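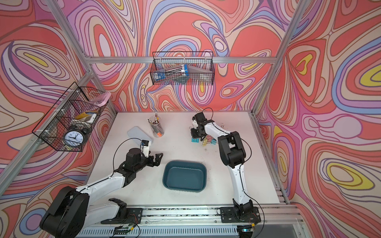 Triltex Peel-and-Stick Wallcovering, 70 cm x 300 cm

The maker calls it "repositionable". We'd treat that with care. It lifted cleanly from painted board on day one; after 14 days it took some paint with it.

"Wipe-clean" is fair for tea, less so for biro. "Hides every join" we don't believe at all - pattern matching is up to you, so order a spare roll.

Not for bathrooms, whatever the leaflet says. Bare plaster needs sealing first.

Also in stock: Raden (plain, heavier backing).

Samples from the Lomthorpe shop, closed Sunday. Ask for Habibur Bhattacharjee. Cut lengths can't be returned.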